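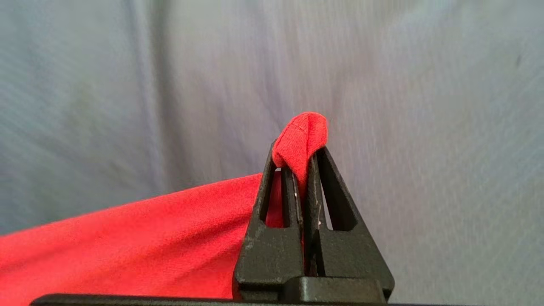
Red knit fabric, gathered to a fold at the top.

Home Guides Viewer Land Forum Log in

Section 8. Setting up a rented parcel on the Drurcombe grid

15th September
Abdul-Rahman Ofori

This section covers the first set-up of a parcel after the rental has been paid and the deed has come through to your account. It assumes you are running the Waveck viewer and that you already have an avatar on the grid. If you use a different viewer the menu names will differ, but the options are stored on the server and behave the same way.

You need the parcel name and the deed notice before you begin. The notice is in your inventory under Notices, and it stays there until you delete it. Keep it. If the parcel is ever reset to the estate by mistake, support will ask for the number printed in the first line.

8.1 Claiming the parcel

1. Log in and go to the parcel. You must be standing inside the boundary. Flying over it also works, as long as you are below the build ceiling.
2. Open World, then Parcel Details.
3. On the General tab, press Claim. The Owner line changes from the estate name to yours.
4. Type a name and a short description. The name shows at the top of every visitor's window.
5. Press Apply and close the window.
6. Open the window again and check that the name has been saved.

Note: If Claim is grayed out, the deed has not finished processing. Log out, wait a few minutes and try again. Do not pay a second time. Double payments are credited to the next rental period and cannot be returned as cash.

8.2 Setting the landing point

Visitors who teleport to your parcel arrive at the landing point. If none is set they arrive wherever they clicked on the map, which can be inside a wall or under the floor.

1. Walk to the spot where you want people to arrive and turn to face the way they should face.
2. Open World, Parcel Details, Options.
3. Press Set beside Landing Point.
4. Change Teleport Routing to Landing Point.
5. Press Apply.

Leave some clear floor on all sides of the spot. When several people arrive together the server moves each one sideways until it finds room, and it does not check for furniture. If you move your building later, the landing point stays at the old coordinates and has to be set again.

8.3 Object allowance

Each parcel has an object allowance that depends on its size. A standard Fagerlund parcel allows 814 objects. A half parcel does not allow exactly half of that, because the estate takes its roads and fences out of the total first. The current figures are on the Objects tab.

A linked item counts once for each part in it. A chair made of many parts can use more of your allowance than a plain house, so check an item's land impact before you rez it.

1. Open World, Parcel Details, Objects.
2. Press Refresh List.
3. Click the Count column to sort by owner.
4. To send back another person's objects, select the name and press Return.

Caution: Return acts on every object under the selected name, including items shared with your group. There is no undo. Returned items arrive in the owner's Lost and Found folder as one bundle, and rebuilding a layout from a bundle takes a long time.

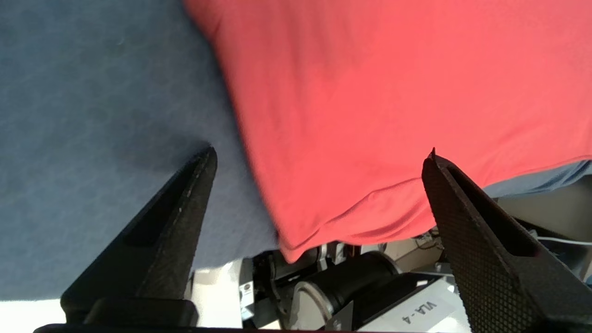 Page 271

8.4 Auto return

Auto return clears objects left by visitors after a set number of minutes. It is off by default.

1. Open World, Parcel Details, Options.
2. Enter a time in the Auto Return box. Enter 0 to turn it off.
3. Press Apply.

Before you turn it on, make sure your own objects are set to the right group. If the land is deeded to a group and your furniture is not, the server treats the furniture as a visitor's and sends it back with everything else. To set the group on many objects at once, drag a box around them in Build mode, open the General tab and choose the group there.

8.5 Sound and voice

Sound is shared between neighbors unless you restrict it. On the Hilesier mainland this is the most common cause of complaints, and the estate staff will ask you to restrict it if you have not.

1. Open World, Parcel Details, Sound.
2. Check Restrict Sounds to This Parcel.
3. Check Restrict Voice to This Parcel if you expect to hold meetings or play music.
4. If you stream audio, paste the stream address into the Music box. The address must include the port.
5. Press Apply, then press Play in the top bar to test it.

Note: Restricting voice does not affect people already in a call when you make the change. They must leave the parcel and come back.

Error 1109 when you press Play means that the stream address was reached but the format was refused. Ask your stream host for an MP3 address. Any other error usually means a typing mistake in the address or a closed port.

8.6 Access

A new parcel is open to everyone. To limit it:

1. Open World, Parcel Details, Access.
2. Clear Allow Public Access.
3. Add names under Allowed, or check Allow Group.
4. Press Apply.

You can also leave the parcel open and add single names under Banned. A ban stops an avatar from entering below the ban height, but it does not stop them from seeing in or from using local chat near the edge. To stop that as well, clear Avatars Outside Can See and Chat on the Options tab.

Ban lines show to passers-by as a colored fence while they are close to it. If the parcel is beside a road or a canal, set the building back from the edge so that vehicles are not caught on the fence.

Security scripts sold on the marketplace use their own lists and do not read the Access tab. If you use one, set its warning time to at least ten seconds. Shorter times break the estate rules, which were changed in August to cover scripts as well as ban lines.

8.7 Saving the settings

Viewer version 2 and later can save all parcel settings to a file.

1. Open World, Parcel Details, General.
2. Press Export and choose a folder.
3. To restore, press Import, select the file and press Apply.

The file holds settings only. Objects, terrain and the allowed and banned names are not included, and names have to be entered again by hand. For terrain, see Section 9.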